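Altar Linens and Candle Wax: Notes for the Sacristy
Posted Nov 28, 2023 by Triin Ķēniņš

With Advent close, the white and purple sets both come out of the drawer. Wash linens separately from anything with color in it, and rinse the purificators by hand first. The rinse water goes on the garden -- not down the sink drain.

Wine stains come out best the same day. Soak in cold water for 12 hours, change the water once, then wash warm. Skip the bleach, which yellows old linen. 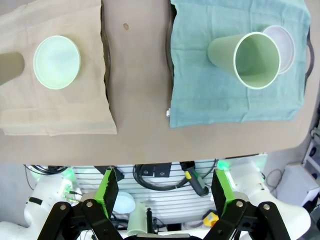
Linen cloths in beige and teal.

For wax, let it harden and lift what you can with a dull knife. Put plain brown paper over and under the spot and press with a warm iron, moving to clean paper as it soaks up. Colored wax may leave a tint. Rub in a little dish soap and leave it overnight before washing.

Iron damp, wrong side first. The fair linen should be rolled on a tube afterward, never folded. We use a mailing tube covered in an old pillowcase.

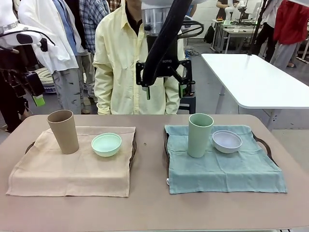
Corporals are the exception and are folded in thirds both ways, so that crumbs stay inside. Starch is optional. Erick Kirui likes it, I find it scorches.

Brass followers can be cleaned by standing them in hot water until the wax floats off. Dry them right away. Check the stock of altar candles while you are in the cupboard -- we were down to 2 last year and the new box took 16 days to come.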